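Stullstead Workroom – Gallery: Black Knit and the Folding Table

Page maintained by Esperanza Requena. Table and wall notes by Teodoro Paredes.

This gallery belongs to the Stullstead notes on handling and storing dark knit fabric. The written procedure is on the Folding page. The pictures are kept separate so that the procedure prints on one sheet. Captions are short, and the notes under each one cover the points that came up most often when the procedure was last revised in July.

The subject is plain black knit, the kind used for everyday tops and linings. It is harder to fold accurately than woven cloth of the same weight. The edges curl, the layers cling, and a crease made in the wrong place does not read clearly until the piece is turned toward the light. Dark color makes all three problems worse. A person working under a single overhead lamp will miss folds that would be obvious in gray or white.

Terms used on this page: a "fold" is a deliberate line, a "crease" is any line that stays after the cloth is released, and a "bunch" is cloth doubled over itself with no line at all. Bunches are shaken out before folding starts. They are never pressed flat by hand, as that turns them into creases.

1. Fabric

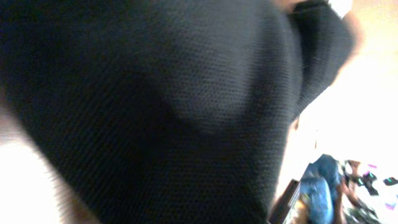 Black knit at close range. The fine diagonal ridges show best where light catches the rounded part of the cloth.

The diagonal ridges are the most useful guide when squaring up a piece. On a flat layer they should keep one angle from hem to shoulder. If the angle drifts, the layer is twisted, and the twist will still be there after folding. Check at the center first, then at both sides.

Light from the side works better than light from above. At Stullstead we set a lamp at the short end of the table, 31 inches above the surface, and turn off the overhead fixture on that side of the room. The ridges then show as gray on black. With both lights on, the contrast drops and the check takes longer.

Handling sequence for a single top:

Hold at the shoulders and shake twice.
Lay face down with the hem toward you.
Smooth outward from the center with flat hands. Do not pull at the hem.
Fold both sides in, then fold up from the hem.
Turn the piece over and leave it for the next person to stack.

Stacks are kept to 4 pieces. A taller stack leans, and the bottom piece takes a line across the front. We tried the wire dividers from the Tikier shelf kit for a month and went back to plain stacks. The dividers marked the knit at the contact points, and the marks needed steam to remove. The kit is in the lower cabinet for anyone who wants it for towels – it works well enough for those.

Lint is a separate matter. Black knit picks up pale fiber from whatever was folded before it, so it goes first in any mixed load. If that is missed, wipe the table with a damp cloth and let it dry before the dark pieces come out.

2. Table and wall 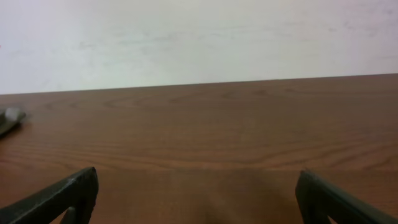 Reddish-brown wooden tabletop with the long grain parallel to the far edge. Off-white wall behind, faint scuffs across the middle band.

The grain is used as a reference line. A hem laid parallel to it is square enough for household folding, and no tape or chalk is needed on the surface. The looped figures near the far edge are not a reliable guide and should be ignored when lining up a piece.

The finish has a slight sheen and sheds lint easily. It does reflect the side lamp when the lamp is set too low. Raise the lamp before moving the table.

Cleaning is done on Monday. Use a soft cloth and plain water, following the grain, then a dry cloth. Brinuvance wood cleaner is allowed once every 3 months and needs a full night to cure. Cloth laid on it earlier picks up a waxy patch that is hard to see on black and easy to feel.

The scuffs on the wall are at the height where bins and elbows reach. Teodoro tested a melamine sponge on a small area. It lifted the gray but left the paint shinier than the rest, and the test was stopped there. The present plan is to repaint that wall in the same off-white, in a matte washable grade. The Escobar sample card is pinned inside the supply cabinet door. Please initial the shade you prefer.

Print copies of the folding procedure are in the tray by the door. The last run was 50 sheets. Corrections to this page go to Esperanza, and questions on the table finish or the repainting go to Teodoro.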